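Home | Programs | Projects | Reporting | Contact

Wendside Gripper Trial: Second Progress Report to Lesano

Status against plan

Work packages 1 and 2 are complete. Work package 3 (paired comparison of finger pads) is under way and is behind the January milestone. No change to the total budget is requested. A small transfer between lines is set out under Costs.

Work this period

The first period dealt with single objects that could be picked up in one grasp. This period moved to objects with a cord attached, which the original application listed as the harder class. The main test object is a household power strip with its own plug. The strip is stiff and the cord is not, so the operator has to plan for both.

Trials use hand-held grippers, one in each hand. The bench is covered with a white sheet to keep the background plain for the cameras. Each trial is recorded from the gripper and from head height, and the recordings are aligned afterwards. 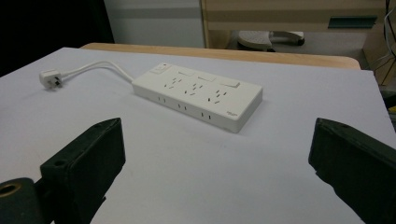 Power strip on the white sheet, with the cord and plug to its left.
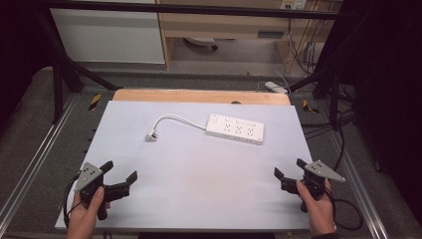
Tăng

Results to date

The log holds 1,035 trials. Of these, roughly 5 per cent were rejected at review, mostly for timing faults between the gripper and head recordings. Rejected trials are kept in a separate folder and are not included in the comparison.

Two pad types are being compared. The Tokis pad is the softer of the pair and holds the body of the strip well, but it tends to roll the cord out of the grip when the fingers close at an angle. The firmer pad is better on the cord and worse on the smooth top of the strip. We do not yet have enough trials with the firmer pad to report a rate for each, and would prefer not to give interim figures.

The gripper view is the more useful of the two for judging contact. Its weakness is that the fingers can hide the near end of an object late in the approach. The head view covers both hands and the whole cord, and reviewers used it to settle most disputed trials. Both views will be kept for the rest of the project.

Problems

Operators reported sore wrists in long sessions. Sessions have been shortened, which accounts for most of the delay. Cable drag was also raised and is being looked at. Labelling of cord contact was inconsistent between reviewers, so the guide has been rewritten and the early trials are being relabelled.

Costs

Spending on pads is over the line estimate because the soft pads wear faster than expected. Travel is under. We ask that the unspent travel amount be moved to consumables.

Next period

Complete the firmer pad trials. Finish relabelling. Repeat a subset of trials with the plug placed on the opposite side of the strip, to check whether the result depends on which hand takes the cord. The draft comparison will be sent to Lesano with the next report.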